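Como arrumar um organizador acrílico de quatro compartimentos

Por Zeeshan Janjua
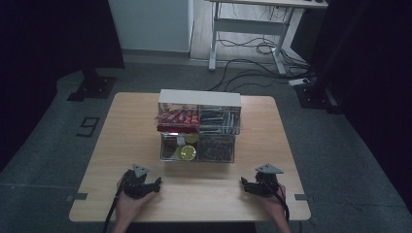 Organizador transparente com tampa branca: snacks e canetas em cima, cabos e outras miudezas em baixo.

1. Esvazie tudo na mesa e limpe as paredes com um pano húmido. Espere 5 minutos.

2. Ponha os pacotes de snacks deitados, em camadas. Assim cabem mais.

3. As canetas vão ao comprido, no compartimento do lado. Teste cada uma antes - as secas vão para o lixo.

4. Em baixo, as peças redondas ficam de um lado e as coisas pequenas e escuras do outro. Eu ainda não encontrei um bom método para os cabos.

5. Em cima da tampa não ponho nada pesado.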